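The Second Pair of Hands at Bridgate

At the Bridgate repair works, the morning shift begins with a sound which the people there did not know two years ago. It is a short click, then a small hum, and then the arm lifts itself from its resting place. Most of the workers do not look up any more.

The company, Firstead, takes in old office computers and gives them a second life. In a normal month some 4000 machines pass through the building. Each one must be opened, checked, cleaned and filled again with working parts. For a long time all of this was done by hand, and the hands became tired. Many of the older workers speak about pain in the thumb, which comes from pushing memory sticks into their slots all day long.

In August the firm installed four robot arms from a small builder called Faltesik. The news was not received with joy. The wages at Bridgate are paid partly by the piece, and people made the calculation at once. The management answered with a written promise that no person would lose the job for 90 weeks. When I visited, the promise was still hanging beside the coffee machine, and somebody had underlined the number with a red pen.

What has changed is mostly the order of the day. Before, one worker followed one computer from the first screw until the last test. Now the simple placing of parts goes to the arms, and the people prepare, correct and decide. Some of them like this. One woman told me that she goes home with less pain and more headache. A younger colleague misses the feeling of finishing a thing alone.

The arms must also be taught, and this takes more patience than I expected. New movements are tried first on a test board, where a wrong push costs little.

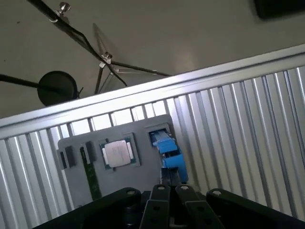
The gripper at a test board, with a processor in its socket and a blue plastic part in a slot at the upper right.

The teaching is done by the same workers who did the job before. They know how much a board may bend, and which parts have to be held by the edge. Firstead pays a little extra for these hours, after a long discussion with the union.

A second building, on Ntuli Road, will receive its own arms next. The 231 people who work there have asked to visit Bridgate first and to speak with the shift without the managers in the room. The date is not yet fixed.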